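Kanorine G2 Paired Hand-Held Grippers

Equipment for recording two-handed manipulation examples

Overview

The Kanorine G2 is a pair of hand-held grippers used by a person to record training examples for a two-armed robot. Each unit has its own camera. The operator carries out the task directly, and the recorded views and finger positions are exported as paired episodes. No robot is needed at the recording site.

The set is intended for household work with soft items: towels, bedding, clothing, bags. These tasks need both hands, often with tension between them, and are slow to record by remote control of an arm.

What is in the set

Two grippers, left and right
Two wrist straps
Charging dock with mains lead
Spare finger pair
Hex key for finger and linkage screws
Nolline recording software, one seat

Operation

The fingers are driven by a trigger in the handle through a mirrored linkage. Both fingers travel the same distance, so the grip point stays on the centre line of the camera view. Finger opening is logged with every video sample. There is no motor and no latch: grip force is whatever the operator applies, and it must be held for as long as the item is held.

Flat cloth should be taken by a corner or hem, with the fingers fully closed before the units are moved apart. A partial grip on thin fabric tends to slip once tension is applied, and the episode will be marked for review.

Cloth tasks on a bed
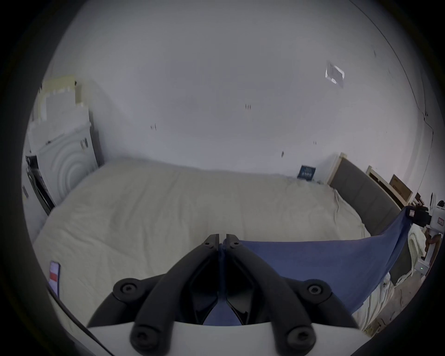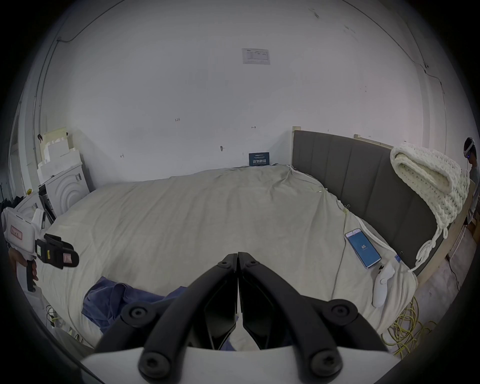 Recording at a bed in a furnished room. Both views are from the camera on a gripper.

Rooms do not have to be cleared before recording. Episodes from ordinary rooms with ordinary contents are preferred for training, provided the work area is lit evenly and the item being handled differs in colour from the surface beneath it. Strong sunlight across the work area should be avoided. If the light changes during a session, close the session and start another.

Episode structure

An episode starts and ends with both grippers open and clear of the item. The default limit is 20 seconds, which suits a single fold or a corner-to-corner spread. Longer tasks should be split at a natural pause. The item should be dropped in a new arrangement between episodes; repeated starts from the same arrangement add little.

Failed attempts are kept by default and labelled as failures. They can be left out at export.

Specification

Cameras: one per gripper, wide-angle
Mass: 313 g per gripper, without strap
Recording time: 4 hours per charge
Internal storage: 8 hours of paired recording
Finger opening: logged continuously
Clock: shared between left and right units
Export: video, finger opening and episode labels

Maintenance

Check the linkage screws before each session. A loose screw produces play at the fingertips which the software cannot correct. Wipe the lens with a dry cloth. Fingers are a wear part and should be changed as a pair, after which the opening must be calibrated again from the Nolline settings page.

Compatibility

Exported episodes load into the Temix training package without conversion. Mounting plates for fitting the same fingers to a robot arm are sold separately. Use of matching fingers on the robot is strongly advised, as changes in tip shape affect cloth tasks more than rigid ones.

The earlier Skinner trigger handle does not fit the G2 body.

Ordering

Sets are supplied as matched pairs. Single replacement units can be ordered but must be returned with the remaining unit for clock matching. Orders placed before the end of September include a second spare finger pair.

Technical contact: Berkay Değirmenci, Kanorine product support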